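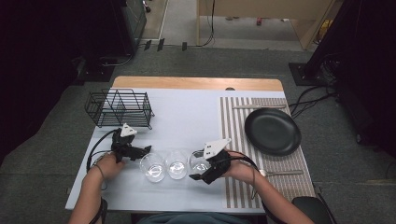
Brumon sets the table: our workshop gripper build reaches the dishes

Monday, June 29, 2020

Sorkemcombe readers who stop by this page now and then will remember that I promised an update on Brumon once it could do something more interesting than open and close. Well, it's at the dishes stage! We have moved from wooden blocks to glasses, plates and silverware, and I spent a good part of the weekend with my elbows over a table, very slowly pretending to get ready for dinner.

For anyone new, Brumon is the pair of hand-held grippers that a few of us have been putting together at the Hamada workshop. You hold one in each hand and do ordinary chores with them, and a little camera on the gripper watches what its fingers are up to. The long-range plan is to put the same kind of fingers on a pair of small arms and let them learn from our recordings. The arms are still mostly a drawing and a box of motors (I'll get to that), so for now the robot is us.

I should say up front that I'm a hobbyist. I fix lawn mowers, I can solder if the wire is fat enough, and I came into this knowing how to print a phone stand. So if you do this for a living, please be gentle, and please come by on an open evening and tell me what I'm doing wrong.

What changed since last time

The fingers, mainly. The old ones were long and thin and looked very clever, and they bent like celery the moment you squeezed anything heavier than a sponge. The new ones are plain chunky blocks with blunt ends, held on with screws from the top so you can swap a finger without taking the whole gripper apart. I was against them at first. I thought they looked like something off a toy crane. Then I picked up a bar of soap with them, and a tape measure, and my own keys, and I quit complaining.

The pivot got some love too. We used to have plastic turning on plastic, and after a few evenings of use it felt gritty, like a pepper mill. Now there's a metal ring pressed into the top of the round part beside the finger, and the motion is so much nicer. I sat there opening and closing it for a while just for fun. Pressing the ring in straight took a few tries, and one body cracked from top to bottom with a noise I can still hear. If you're doing the same thing at home, warm the plastic a bit first and use a vise with a flat piece of wood on each side. A hammer is a bad idea. Guess how I know.

We also put the white triangle plates on top. They give us somewhere to bolt things, and they stay out of the way of your knuckles if you hold the grip low. My first instinct was to hold it high, right up under the plate, and I had a sore thumb for days. Low is better. Let your wrist do the work and keep your elbows loose.

Then there are the cables. I don't love the cables! Each gripper has one coming off it, and when you reach across yourself they want to drag over whatever is on the table. For the moment we tie each one back along the arm and leave a good loop of slack at the wrist, and that mostly keeps it from tugging. Going wireless came up, of course it did, and we argued about batteries for an entire evening and then went home. I'm in the keep-the-cable camp until somebody shows me a battery that doesn't make the thing feel like a brick.

Why dishes

Somebody at the bench asked me why we didn't just stay with blocks, and it's a fair question. Blocks are easy. They sit still, they have flat sides, and if you drop one you laugh and pick it up. The trouble is that you can get very good at blocks and still have a machine that is useless in a kitchen, and a kitchen is where I'd like a helping hand.

A glass is a different animal. It's round, it's slippery, and the camera has a hard time with it, what with the light going straight through. Short tumblers with a thick base are the friendliest kind, we found, and you can come at them from the side and fairly low down. Silverware is fussier than I expected. A fork lying flat on a mat gives you almost nothing to grab. You have to come down with one finger on each side of the handle and close until you feel the tabletop push back a little, and if you go too hard the whole gripper hops.

The mat helps, by the way. On a bare smooth top a knife will skate away from you like it's on ice, and on a woven mat it stays where it is while you fumble. The stripes turned out to be handy as well, at least for me, as a sort of ruler when I'm lining things up. Put the plate down, look at the stripes, nudge it over. I've started doing it at home with my own placemats, and I'm told it is annoying.

One thing to watch with a white tabletop is your own shadow. Under our overhead lights it's a soft one, and it moves along with the gripper the whole time. I would have bet money that it didn't matter. But when we played a few clips back the shadow was right there in the space between the fingers, and you could mistake it for something lying on the table if you were a computer, or if you were me without my glasses. So we're recording some runs with the lights a little different, and we'll see if it makes a difference.

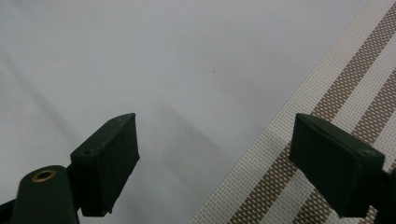 How a practice run goes

This is the part people ask about on open evenings, so I'll write it down once. One person holds the grippers and the other sits at the laptop. The laptop person says go, and you do the one job you agreed on, say moving a tumbler to the mat, and then you open the fingers, back away and hold still. That's a clip. Then you put everything back somewhere a bit different and do it again. And again. It's peaceful in a way, kind of like shelling peas.

The memory card we use will take up to 501 of these short clips before it has to be emptied. We have never filled it. My forearms give out long before the card does, so we've settled on 15 minutes per person and then you switch. I was the one who said we didn't need a time limit, and I was also the first one to need it.

A few habits have stuck. Hold your hands above the table with the fingers open before you start, so every clip begins the same way. Don't rush the closing part, even if you could do it fast. If you bump something, keep going and finish, then do another one, and make a note so the bumped clip can be looked at later. There's a difference of opinion here about whether the bumped ones should be thrown out. I'd keep them. A robot that has only ever seen tidy runs is going to be pretty confused the first time a fork slides off sideways. But I've been outvoted before and I'll live.

Racks and trays have their own set of headaches. Anything made of wire or mesh is a lot of little holes from the camera's point of view, with whatever is behind it showing through, and from low down it looks nothing like it does from where you're standing. The shadows are the strange part, long soft stripes spreading across the table, and I kept steering around them as if they were solid. Silly, but try it yourself with just the camera view on the laptop and see how you do.

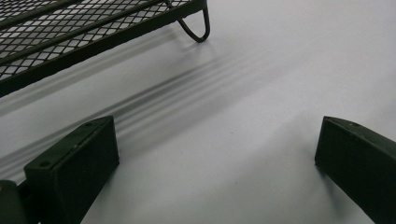 So my rule now is to come in from the open side and keep the fingers wide until I'm well past the rim. Bent wire feet are the other thing to look out for. A blunt finger will catch on one if you sweep sideways, and then the whole rack comes along for the ride, with the dishes in it if you were unlucky enough to have loaded it first. Lift, move, lower. It's slower, and I got the hang of it by the end of the afternoon (mostly).

What's next

The arms! We have the motors and a drawing that I like quite a lot, and the shoulder pieces are being printed as I type this, very slowly, on the older of the workshop machines. Each one takes a whole evening. I need four of them, and I'd like to have a spare, given my record with the vise.

I'm also going to redo the grip. It fits my hand fine, but I have big hands, and a couple of folks said they had to stretch to close it. The new version will have a shorter reach and a slightly fatter back. If you've got small hands and some patience, you are exactly the tester I'm looking for.

There's a maker get-together over in Sketville in August, and the plan is to bring the grippers and a table and let people have a go at setting a place. We'll use plastic cups for that one. I haven't decided about the fork. I'd love to see how kids do with it, they tend to be much better than grown-ups at not thinking too hard.

If you want to build a pair for yourself, the finger drawings are in the binder on the shelf by the Hamada printers, and you're welcome to copy them. Use the second set in the binder, with the holes on the top face. The first set is the celery version, and I keep meaning to take it out. Bring your own screws if you can, we're low on the short ones again, and come on a weeknight if you want the big vise to yourself.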